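Rastmont community kitchen reopens with new table service and a reusable cutlery scheme

For release: immediate

The shared kitchen and dining room at the Rastmont Centre will reopen to hirers and lunch club members in August, with a new set of tableware and a different way of laying and clearing the tables.

The kitchen closed in spring for work on the drains and the floor. While it was shut, the centre went through its cupboards, took out what was chipped or no longer in pairs, and replaced it. The biggest change is at the table itself. Disposable chopsticks, which the centre has bought by the box for many years, will no longer be used at any meal served in the building. Hirers and clubs will use black reusable chopsticks instead.

The dining room seats 70 people at full stretch. It is used by the weekday lunch club, two cookery classes, a parents' group and a range of private hirers, most of them families holding birthday and anniversary meals. Last year the centre served or hosted 331 sittings. At nearly all of the larger ones, chopsticks were put out.

"We were filling a bin bag with them after every big lunch," a spokesperson for the centre said. "People had been asking for a while whether we could stop, and closing the kitchen gave us the time to sort out how it would work."

The new chopsticks will be kept and carried in shallow pink plastic containers. Each container is filled in the kitchen, taken out to the dining room and left on the table or the side, and people help themselves. The chopsticks all go in the same way round, thick ends towards the person picking them up. The black serving trays are for bowls and small dishes and are to be kept for food, so that cutlery and food do not travel on the same tray.
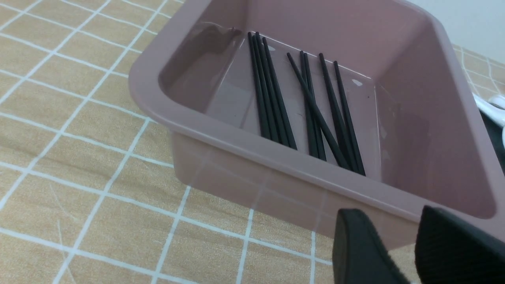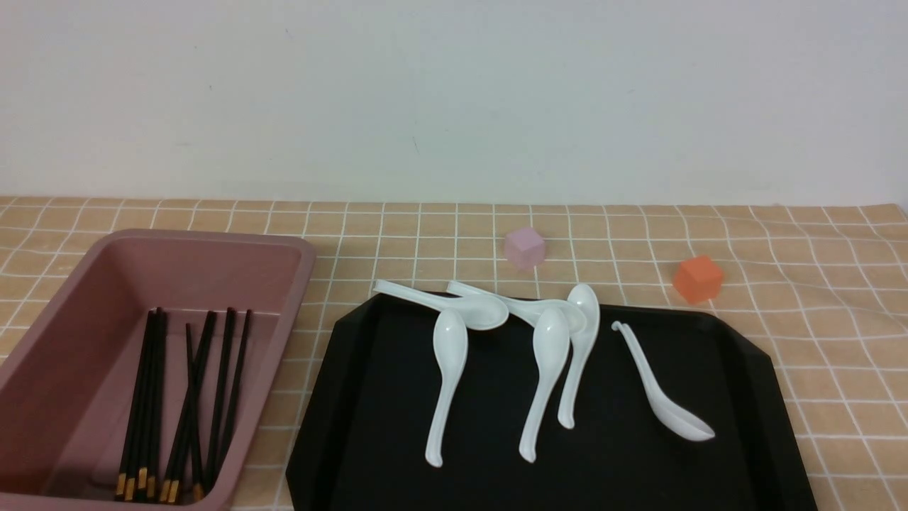 Rastmont Centre — Kitchen and Dining Team
Chopsticks in their pink container on the checked tablecloth

The tan cloths with the white grid will be used for classes and for smaller meals. For full sittings the centre will continue to use its plain white cloths, which are washed off site by Tarnach Linen under an existing contract. Hirers may bring their own cloths if they prefer, and should say so when they book.

The team tried out the new arrangement before the summer with members of the lunch club, who ate three meals using the containers and gave their views afterwards. Most liked being able to take their own pair. Several found the first chopsticks on trial too slippery for noodles, and the centre changed its order as a result. Members also asked for forks and spoons to stay on the tables, and they will. Nobody will be expected to use chopsticks who does not wish to.

The full order came to 900 pairs. This is more than the room needs at one time, but it allows two large sittings on the same day without waiting for the first lot to be washed and dried. The remainder will be held in the dry store and brought out as pairs are lost or worn. The order was supplied by Vương Catering Supplies, which also provided the new bowls and soup spoons.

How washing up will work

Used chopsticks should be placed in the grey tubs by the kitchen hatch, and not put back into the pink containers. They will be soaked, put through the dishwasher in a basket and laid out on racks until they are fully dry. Only then will they be sorted and returned to a container for the next meal. The containers themselves are to be washed after each sitting and stored upside down.

Groups who hire the room with kitchen use will be asked to do the soaking and the dishwasher load before they leave. Drying and sorting will be done by centre staff the next morning. Groups who hire the room without the kitchen need only clear the tables and leave the tubs at the hatch.

A short printed guide will be fixed to the wall beside the dishwasher. It covers water temperature, how full to load the basket and what to do with a chopstick that has split or lost its finish. Damaged ones should be left in the jar on the windowsill so that they can be taken out of use. There is no charge for ordinary wear. A small charge will apply where a large number go missing after a private hire, and this is set out in the new booking form.

Other changes in the kitchen

The floor has been relaid with a non-slip surface and the drain under the double sink has been replaced. The shelving along the back wall has been lowered, following requests from lunch club helpers who could not reach the upper shelves without a step. Bowls are now kept at waist height and the heavy pans below them.

The tall cupboard by the fire door has been cleared and given over to hirers who use the room every week. It has six lockable sections, four of which have been taken. The remaining two will be offered in order of asking.

The centre has also bought two new rice cookers and a second urn. The old urn still works and will be kept for use in the garden room. The gas hob has been serviced and is otherwise unchanged, as is the oven.

Cost and funding

The drain and floor work was paid for from the building's repairs fund. The tableware, containers and racks were paid for by a grant from the Lakeo Fund for shared meals, which supports small kitchens open to the public. Hire rates for the room and the kitchen will stay as they are until at least the end of the year.

The centre expects to save on disposables from the first month, though it has not put a figure on this. Any saving will go towards keeping down the price of the weekday lunch.

"It's a small thing to change, but it touches every meal we put on," the spokesperson said. "There is more washing up, and we have said so plainly to everyone who books. So far they have been very good about it."

Reopening

The first meal in the reopened dining room will be a lunch for club members. It will be followed later the same month by an open afternoon from 2pm to 5pm, when anyone may come in to see the kitchen, try the new tableware and ask about hiring. Tea and dumplings will be served. There is no need to book for the open afternoon, but groups of more than ten are asked to let the office know beforehand.

Both cookery classes will start again after the open afternoon. Of the 34 places across the two classes, a few are still free in the evening group. The daytime group is full and has a waiting list.

Existing hirers will be sent the new booking form and the washing-up guide before their first date back. Anyone who has not had them by the time the kitchen opens should ask at the front desk.

Notes to editors

The Rastmont Centre is a community building with a main hall, a garden room, a dining room and a shared kitchen, all available for hire.

The weekday lunch is open to people of any age. Meals are paid for on the day.

Photographs of the new tableware may be used free of charge with this release. Please credit the Rastmont Centre.

Requests to visit the kitchen before the open afternoon should be made through the centre office, which is staffed on weekday mornings.

Ends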